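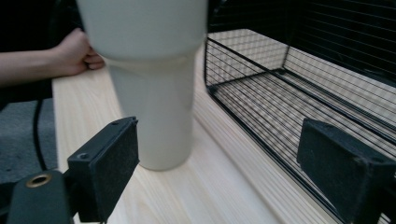
Could the minutes say which decisions are final and which are only ideas, one member wrote after the last set went out, as two of the build groups had gone off and done different things. The meeting agreed this was fair. Decisions in these minutes are marked Agreed. Anything else is discussion.

Stistthorpe Student Robotics Club
Minutes of general meeting, 6/27/24
Held in the workshop, 7 pm

Apologies were received from the programming group's junior members, who had an excursion. The minutes of the previous meeting were accepted with one correction: the Darkier entry form was sent by email, not posted.

1. Matters arising

The spare batteries have arrived and are in the charging cupboard. The lid on the charging box still doesn't close properly. The build group will look at the hinge at the next session.

The club banner has been found. It was rolled up inside last year's field mat.

The request for a second key to the workshop is still with the school office.

2. Darkier Cup, pick and place division

The updated rules for the Darkier Cup were read out. The main changes from the version we have been working to are:

Each team now demonstrates its task by hand before the robot attempts it. The demonstration is done with a hand-held gripper and the robot has to learn from those recordings.

Objects may be passed to the gripper by a person during practice and recording, but not during a scored run.

The container must be open at the top and must stay on the table for the whole run.

Teams can choose their own household objects from the list. We have chosen the tumbler, with the black wire mesh basket as the container.

There was a fair bit of discussion about the tumbler. It is wide at the top and narrow below, and the programming group would like the gripper to take it by the narrow section every time. The build group pointed out that a person handing it over naturally holds the wide part, which leaves the narrow part free, so the two fit together well enough. A few members wanted to swap to a plain straight cup. The feeling was that the stepped shape gives the grip a clear place to aim for and that changing now would waste the recordings we have.

Agreed: stay with the tumbler and the wire basket through to the Cup.

Agreed: whoever is handing over holds the wide upper section and keeps their fingers above the shoulder.

3. Programming group report

The group now has around 600 recordings that it considers usable. A number of older ones were thrown out after the basket was moved partway through a session and the start position no longer matched. Some others were thrown out for being too fast. People tend to speed up once they have done a few in a row, and the group asked that everyone take turns and swap before they get bored.

The first training run on the full set finished on the weekend. The arm gets to the tumbler most of the time but often closes its fingers late. When it does get a good grip it usually clears the side of the basket. The group thinks the late closing comes from the handover recordings, where some people waited for the other person to let go and some didn't. They would like a set recorded with the same count each time.

The wire mesh is also causing some trouble. Its shadow falls on the table in stripes under the room lights, and the pattern changes depending on which bank of lights is on. The group has asked that all recording be done with the same lights on from now on. A member suggested putting a sheet of card under the basket. This was talked about for a while. Card would be allowed under the rules but might not be allowed by the venue, and we would then be training on something we couldn't bring.

Agreed: no card. Use the same bank of lights at every recording session and write it in the log.

Agreed: handovers to be done on a spoken count of two, starting at the next session.

4. Build group report

The finger pads on the gripper have been checked and the screws tightened. The pads pick up lint, so they are to be wiped down at the start of each session. The group would also like a better way of keeping the cable out from under people's feet on the carpet. Tape was tried and lifts by the end of the night. A cable cover will be priced.

The arm's base plate has been drilled again to match the mounting pattern in the rules. The old holes have been left as they are.

The Dvořáček kit has been unpacked and checked against its parts list. One bag of spacers was missing and the supplier has been contacted. Until it turns up, the kit can't be put together past the shoulder joint. Members are asked not to borrow spacers from the kit that is already running.

5. The table

It was raised that the tabletop is getting marked. There are a couple of faint scuffs out in the open part of the table, in front of the basket, running along the grain. The vision people wanted to know whether these should be cleaned off, covered or left alone. One view was that the camera will treat them as landmarks and the arm will do worse on a clean table at the venue. The other view was that a bit of variety in the table is a good thing and we should also record on a different surface.
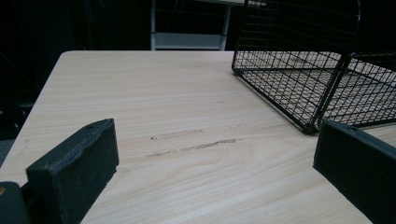

Will we be recording on this same table right up to the Cup?

Only until the end of term. After that the workshop is being used for holiday classes and we move to the library annexe, where the tables are different, so a second surface will be in the set either way.

The meeting was happy with that. It was noted that the annexe tables are lower, and the stand for the arm may need packing underneath. The build group will measure them before the move.

Agreed: leave the scuffs as they are and don't try to scrub them off. New marks to be put in the log with the date.

Agreed: at least one full recording session in the annexe before any further training run.

6. Funds

The balance stands at $3,429. Outstanding are the Darkier Cup entry fee and the bus. The sausage sizzle money has been banked and is included in the balance.

There were two requests for spending. The programming group asked for another storage drive, as the recordings are filling the one they have and backups are being put off. The build group asked for a spare set of finger pads. Both were approved without much discussion. A third request, for club hoodies, was held over. Several members said they would pay for their own if somebody organised the order, and the question of colour came up again and was not settled.

Agreed: buy the drive and the spare pads.

7. Ullusov workshop day

Ullusov has offered the club places at its workshop day in July. There are 8 places. The day covers calibrating cameras and basic fault finding on small arms, and lunch is provided. More members put their hands up than there are places. After some back and forth it was decided that places should go first to members who haven't been to an outside event this year, and that those who go will run a short session for the rest of the club afterwards.

Permission forms are on the shelf by the door and need to be back before the end of term. Late forms can't be accepted by the host.

Agreed: places to be filled on that basis, with names to go on the noticeboard.

8. Workshop tidiness

Tools were left out after the last two sessions, and the small hex keys have gone missing again. The pack-up list will be printed larger and put on the inside of the cupboard door. Food is still not allowed at the recording table. Drink bottles can go on the windowsill.

9. Other business

A member asked if the younger students could have a go at the hand-held gripper on open night. There was general support. Recordings made on the night won't go into the training set, so it doesn't matter how they are done. The old laptop can be used for this and the good one should stay in the cupboard.

It was asked whether parents can come along to recording sessions. They can, but need to sign in at the office first.

The question of a name for the robot was raised. Suggestions can be put in the jar.

10. Jobs before next meeting

Programming group: new handover set on the spoken count, back up all recordings to the new drive, update the log sheet with a space for lights and table marks.

Build group: price a cable cover, fix the charging box lid, measure the annexe tables, follow up the missing spacers.

Everyone: Ullusov forms, and return any hex keys that have made their way home.

The meeting closed once the room had been packed up. The next meeting will be in the library annexe, with the time to be confirmed by email.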